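Following the Simulator Demonstration at the Teterton Open Day

Visitors are asked to take a seat at station 2 before the session begins. Seraina Kaufmann will load the practice room on the main screen.

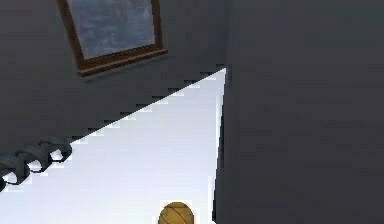
Practice room in the simulator, with the ball near the corner.

1. Find the ball on the white floor.
2. Turn the view slowly until the walls stand upright.
3. Press Hold and wait for the presenter.

Each turn lasts 15 minutes. Questions may be put to Keith Cosgrove afterward.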